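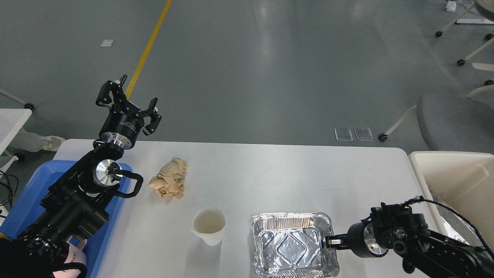
Yhon Mamani told me the last version of this guide skipped the part people mess up most, and that's what you do in the few minutes after you finish eating. Fair enough! So I rewrote the whole section, and this time the trash gets its own steps.

Section 4: Clearing the table after a takeout lunch

I wrote this for the Firnwood shared tables, the white ones, but it works on any smooth top. You'll need a trash bag, a recycling bin, one damp cloth and one dry one. Set the bins up before you touch anything on the table – I never used to, and I'd end up wandering the room with a drippy cup in each hand.

1. Start with the cups. Look inside first. If there's any drink left, pour it down the sink, then drop the paper cup in the trash. Our pickup in Pesalby doesn't take paper cups with recycling (yours might, so check the sticker on the lid of the bin).

2. Leave the crumpled paper towels where they are for now. I know, it feels wrong. You're going to use them in a second.

3. Scrape any food out of the foil trays into the trash. Wipe the inside with one of those used paper towels, and get into the corners and the pressed pattern on the bottom, where sauce loves to hide.

Note: A tray that wipes out empty can go in with the metals. If cheese is baked onto it, give it a quick rinse in warm water. I don't scrub past 60 seconds – after that it goes in the trash and I get on with my day.

CAUTION: The crimped rim on a foil tray can cut you, especially once it's been bent. Hold it by the flat part of the side, and don't mash a stack of trays down with your bare palm. Ask me how I know.

4. Now toss the paper towels, all of them, including the one that looks barely used.

5. Wipe the table with the damp cloth, starting at the back edge and pulling toward you. Cup your other hand under the front edge and catch the crumbs as they come over. Go around the rounded corners last.

6. Dry the top with the second cloth. White tables show every streak, so take an extra pass if the lights are on overhead.

CAUTION: No scouring pads, please! The Hamel table still has a dull patch from January, and that one was me.

7. Tie off the bag when it's three-quarters full. Overstuffed bags split on the foil, always on the stairs.

If a drink has dried into a ring, lay the damp cloth flat over it, go do something else for a bit, then come back and wipe. Most rings lift right off. For a stubborn one I use a drop of dish soap and my fingertip through the cloth.

Next up is Section 5, which covers chairs and floors.

Comments (3)

hurley_lunch_crew
Step 2 has changed my life a little. I was going through a roll every couple of days and using clean ones on greasy trays like a fool.

Marnie
Can you nest the foil trays or do they need to go in loose? Ours come back rejected when they're stacked.

tableguy18
We do loose at our place, Marnie. Also, a splash of vinegar on the cloth for the rings.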